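Home | Checklists | Contact

Soltcombe Unit 2 — fire and exit check
August 8, 2026
Checked by Berenice Ventura

Exit doors: OK. Rear door sticks, needs planing.
Extinguishers: 6 on the plan, all tagged in April.
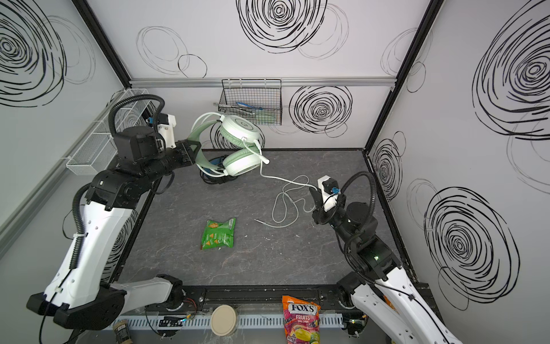

Exit signs: one dim by the stairs — replace the lamp.
Alarm panel: no faults. Log book signed.
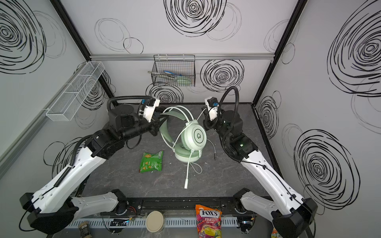 Stairwell: two pallets on the landing. Move them today.
First aid box: short on burn dressings.

Recent checklists
Cleketti ladder check
Contreras loading dock
Kustus boiler room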